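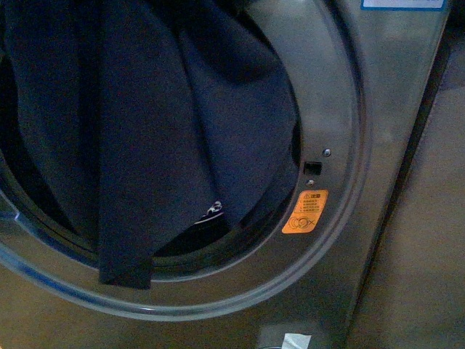 Is the drop in success from folding demos to laundry unloading a data problem or a policy problem?

Asked by Brisa Olvera, in Learning from demonstration

Hi all, long post, sorry. I'm a second-year student and my project is getting a policy to pull clothes out of a front loader. We train by imitation, head camera plus joint angles in, chunks of arm motion out. I have 700 demonstrations of unloading, all done on one machine, and I evaluated 237 runs in May.

My trouble is dark clothes. With light towels and t-shirts the policy does fine. With anything navy or black it reaches toward the opening, hovers, and then closes on air a little short of the fabric. Sometimes it goes for the bright stuff near the drum instead (care labels, the door ring when it has a reflection on it). I got one run where it went for the latch three times in a row.

What I've tried so far: brightness jitter during training, which helped a tiny bit, and a bigger image encoder, which did nothing I could measure. My labmate Wenceslao Tovar says I just need more data and should go collect until I hit 3000. That's most of my summer! Before I do that I'd love to hear if anyone has seen the same thing and whether more demos fixed it.

Oh, and I start every run with the door already open, so it isn't a door thing.

Answer from Heriberto Tapia (accepted)

I went through almost exactly this on a project we called Starnside, and I'd hold off on the big collection for now.

First thing, split your results by clothing color AND by how the garment is sitting. I did this late and felt silly. My "dark clothes" failures were really two different failures. When some fabric hung over the lower rim, a sleeve or a pant leg or whatever, the arm usually grabbed that and pulled, dark or not. When everything sat back inside the drum it failed a lot, and it failed on the dark loads most. So color alone was the wrong way to slice it.

Second, look at what your network gets after resizing. Save the exact input, open it on your screen and try to point at a fold. On mine the back of the drum turned into one black blob, and I couldn't have told you how deep the cloth was either. A person teleoperating gets by because they watch the full size picture and feel their way in a bit. The policy has no such luck. I cropped around the drum opening before the resize and that one change did more for me than any augmentation. You do need some way to find the opening, but a dumb circle fit was good enough for me, and the crop can be sloppy.

Third, check your exposure. If the camera is on auto, a pale machine front or a shiny ring will push the inside of the drum down even darker. I locked mine a little on the bright side and let the metal blow out. I didn't miss it.

If you have a wrist camera lying around, add it. If you don't, do the crop and the exposure first, then collect a small batch of only the hard case, clothes sitting back in the drum, and see if the curve moves. A batch like that told me more than a month of mixed loads.

On the label grabbing, I never fully got rid of it. It got rarer with the crop. I think the policy just likes contrast.

Answer from Wenceslao Varela

more data. we did this at Valdovinos with way fewer demos than you and dark stuff worked ok once we had enough of it in the mix. how many of your 700 are dark loads? if it's hardly any there's your answer

Comment from Brisa Olvera

Um, I just checked and it's not many. I mostly washed towels. So maybe you're both right? I'm doing the crop tonight and will re-run the same checkpoint settings before I touch the data. Heriberto, did you retrain from scratch after cropping or fine-tune?

Comment from Heriberto Tapia

From scratch. I tried fine-tuning first and it kept reaching to the old spot.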